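Keeping a fitted sheet on the mattress

I fought with my fitted sheets for years before I worked out that I was starting at the wrong corner. Now I do the far corner by the wall first, then the one diagonal to it, and the last two go on without a wrestling match!

Wash them warm, skip the softener, and give them 3 good shakes before the dryer - it really cuts down on the creases.
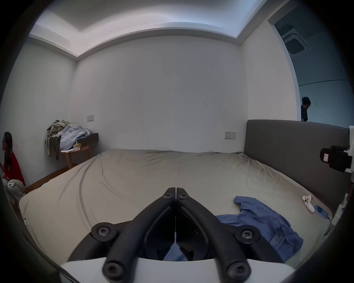
If a corner still pops off at night, try sheet straps.

Related tips
Folding a fitted sheet
Getting lint off towels

© Listeder Home Tips | Contact | Back to top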